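Vulley – a walking and eating guide to Beaulieu, as open data

Hello and welcome! Vulley is a small dataset of places to go, things to eat and paths to walk in and near Beaulieu, the lakeside town where I spent two winters and one very long, very happy summer. It started as a travel diary, got copied out for visiting friends, and grew until Elli Leinonen told me to stop emailing it and put it somewhere sensible. So now it lives in this repository, and I couldn't be more pleased!

What's inside

There are 317 entries in places.csv. Each one is a café, bakery, lookout, swimming spot, trail, museum, shop or place to stay, and I or one of the other contributors has been to every single one (some of them far too often – hello, cardamom buns at Tomov). Alongside it you'll find walks.csv, with 49 routes, and a notes folder with longer write-ups for the places that wouldn't fit in a single cell.

Columns in places.csv

name: as it's written on the door
kind: café, bakery, lookout, swim, trail, museum, shop, stay
neighbourhood: Harbour, Old Mill, Upper Town or Out of Town
season: all, summer, winter or shoulder
cost: free, low, middle or splurge
steps: yes or no, for anyone with a pram or sore knees
visited_by: initials of the contributor
comment: one or two sentences in our own words

The comment column is my favourite part. Marjatta Heinonen wrote most of the swimming ones and she does not hold back about cold water. Read them before you pack your togs!

Columns in walks.csv

name, start, finish, length_km, climb_m, surface, best_light, snack_stop

The best_light column says morning, midday or evening, and it's there for people who like to take photos. The snack_stop column refers to a name in places.csv, so you can join the two tables and plan a whole day around pastry. I do this all the time.

If you only have one day

Start at the harbour before 9 a.m., while the bakery queue is short, and take your coffee along the breakwater. The Old Mill loop is next (flat, gravel, gorgeous colours in September), then lunch at Tomov. Spend the afternoon in Upper Town, where the little wool shops are, and save the lookout for evening. On a Saturday there's a market in the square as well, so leave room in your bag!

What to wear

The wind off the lake is no joke, even in the warmer months. Layers are your friend: a tee, a denim jacket, something waterproof over the top and a warm hat in your pocket. Packing suggestions by season are in notes/packing.txt, written by Orvokki Manninen, who has managed a full week there with one carry-on.
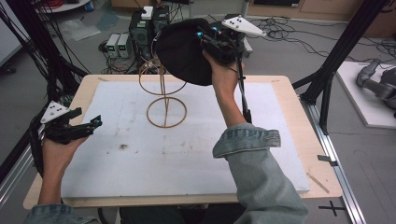
Figure 1. Denim jacket and black knit beanie, shoulder season.

How the entries were gathered

Most were typed up from paper notebooks. Joni Lehtinen checked the walk lengths on foot and fixed quite a few of my guesses – thank you, Joni! Opening hours are left out on purpose. They change with the ferry timetable and we'd never keep up.

Known gaps

The south shore is thin, with only a handful of cafés listed. Winter is well covered for food and badly covered for trails. The cost column is one person's opinion in most rows, and mine leans towards calling everything a treat. The steps column is blank wherever we couldn't remember, so please don't read a blank as a no.

Opening the files

Both tables are plain UTF-8 with commas and a header row. They open in any spreadsheet program, and if you use Notura for trip planning, there's a ready-made layout in the extras folder that colours entries by neighbourhood. Comments are capped at 100 words.

Adding a place

Yes, please! Open an issue with the name, the kind and a comment in your own words, and tell us which season you went. Urho Partanen looks after new entries and will let you know if anything's missing. Corrections are just as welcome, especially for bakeries that have moved.

Licence

Free to use, share and adapt with credit to the Vulley contributors. The longer write-ups in the notes folder belong to the people who signed them, so ask before you reprint those.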